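Recording a demonstration with the hand-held gripper

Start a new session in Trandura before picking anything up. Each task needs its own session, and 22 clean takes are enough for a first training run.

Hold the gripper level and keep the marker on top uncovered. Close the fingers on the bag, pause, then lift.

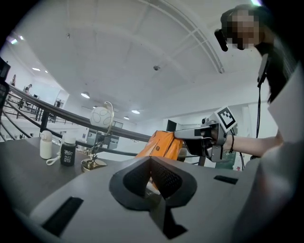 Photo: Pimside / Karppinen

Soft packaging creases under the fingers, so grip it at a different point in each take. Move at half your normal speed – fast wrist turns blur the marker and the tracker loses it. Stop any take that passes 300 frames.

Set the bag down, open the fingers fully and hold still until the tone sounds. Export to Citau format and check the first 9 takes for gaps in the track before recording the rest.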